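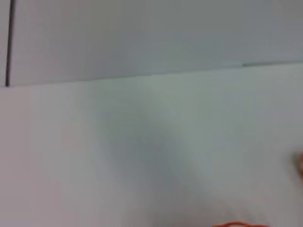
How to Clean and Care for White Cabinet Fronts and Countertops

White kitchen surfaces show everything: coffee rings, fingerprints, the gray film that builds up next to the stove. Most of it comes off with dish soap and warm water. The steps below are for painted or laminate cabinet doors and for laminate or solid surface counters. Natural stone needs its own cleaner, so check what you have before you start.

What you need

Two microfiber cloths
A bowl of warm water
Dish soap
Baking soda
A soft toothbrush
A dry towel

Step 1: Clear the surface

Take everything off the counter, including the things you usually wipe around. Brush the crumbs into your hand or a dustpan. Wet crumbs turn to paste and end up in the seams.

Step 2: Wash the fronts first

Put a small squirt of soap in the bowl. Wring the cloth out well – it should be damp, with no drips. Start at the top of each door and work down. Go over the area where people grab the door twice. Dry each door before moving to the next one. Water left on the bottom edge of a door can swell the core over time.

Step 3: Clean the gaps

Run the damp toothbrush down the gap between doors, then follow with a corner of the cloth. Do the same along the back of the counter, where it meets the wall or a panel. If there is a bead of caulk there, brush lightly along it and do not dig at it. Caulk that is cracked or pulling away should be cut out and replaced. I used a tube of Pravis kitchen caulk in white and left it overnight before wiping anything near it.

Step 4: Wash the counter

Work from the back to the front in long strokes. Rinse the cloth often. Wipe again with plain water to remove the soap, then dry with the towel. Soap film is the usual cause of dull streaks on white.

Step 5: Treat stains

Mix baking soda with a little water until it holds together. Spread it on the stain, leave it for 6 minutes and wipe it off with a wet cloth. Tea and turmeric may need a second round. Don't scrub with it on a glossy finish, and skip scouring powder and green scrub pads entirely.

How often

Counters get wiped every evening. The fronts and gaps can wait for once a month – the whole job takes me 35 minutes in a small kitchen.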